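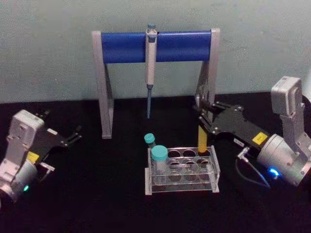 **Bench setup for a small teaching lab: hang the pipette or lay it down?**

**h_nolte**, 04/11/2023

We're resetting the benches at Drokolstead before the next course and I want one layout that everybody copies. The plan is a stand against the wall with a single pipette on the bar and the clear tube rack in front of it. The course has 7 benches, so whatever we pick gets bought seven times.

My questions: is a whole stand worth it for one pipette per bench, and how far forward do you put the rack?

**bjuhl**

Yes, get the stands. We used to lay ours on a folded paper towel and they rolled, or somebody put them down with liquid still in the tip. Two went in for repair in one term. A repair cost us 68 each time, plus the wait.

**Vlachou_B**

I'd go the other way. For one pipette, a hook on the shelf edge does the same job and leaves the bench clear. The A-shaped stands take up more depth than you think once you add a rack.

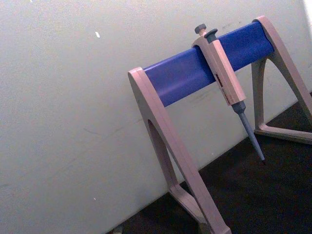 **h_nolte**

We don't have shelves over those benches, so hooks are out. The pipette hangs from the bar by its finger rest and the bar is wide enough to share later.

**kolbrun_g**

Hanging is fine, but teach them to take the tip off first. I still find used tips on hung pipettes at the end of the day. Also set the volume back to the top of the range before you leave it overnight.

**Vlachou_B**

The volume thing is a habit people pass on. I've never seen it make a difference at calibration.

**kolbrun_g**

Our service guy at Skelero asks for it, so we do it. It takes a few seconds.

**bjuhl**

Back to the rack question. I leave a hand's width between the rack and the stand. Any closer and you knock the tubes when you reach for the pipette.
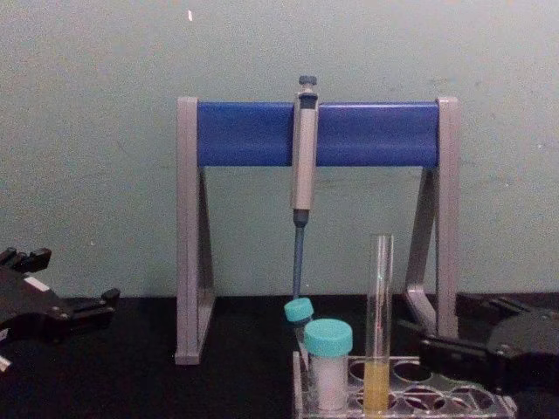 *Small teal-capped tube right under the end of the pipette, larger tube in front of it.*

**bjuhl**

OK, that is too close for me. The small tube is tilted too. Is that hole the right size for it?

**h_nolte**

Probably not. I'm looking at a second rack with narrower holes for the small ones – Grímsdóttir has one with 48 places. The wide tubes would stay in the clear rack.

**asdis_o**

Two racks on a student bench is one too many. Use adapters, or give the small tubes their own block and keep it on ice where they usually end up anyway. I'd also start the large tubes at the other end of the rack.

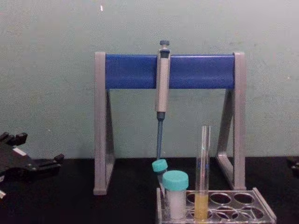
With the big one in the first slot you have to reach around it every time you want the small one behind. Short tubes in front, tall ones at the back, and the caps are easy to get at.

**Vlachou_B**

Agree with Ásdís on the order. Still don't agree on the stand.

**h_nolte**

Noted. I'll order 6 stands, we already have the one. Rack comes forward a hand's width, small tubes go in a block. If the benches feel crowded in December I'll try moving the stands to the left side.

**kolbrun_g**

Put a strip of tape on the bench where the rack goes. Otherwise it creeps back to the wall within a week.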